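November 10, 2025

So the wagon finally went over 1,000 miles on the new tires, and I'm still grinning! I bought the Andecks back in June after the old set got so loud on the highway that I had to crank the radio just to hear it. They ride softer than I figured, and at 60 the cabin is almost calm — almost.

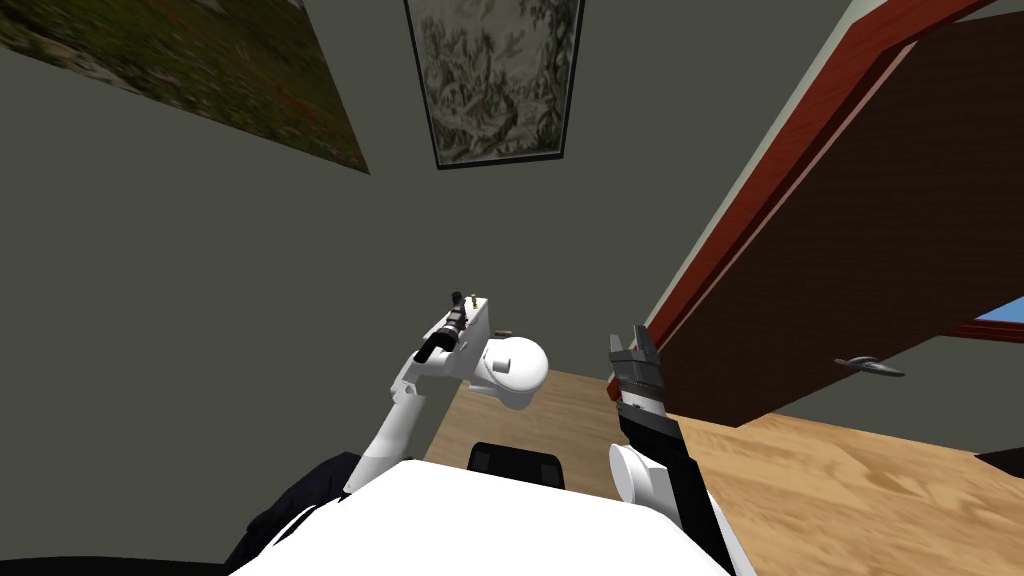

Mileage dropped a hair, though, maybe because I keep taking the long way home. Next up is the rear wiper, which squeaks like crazy, and then an oil change before the snow.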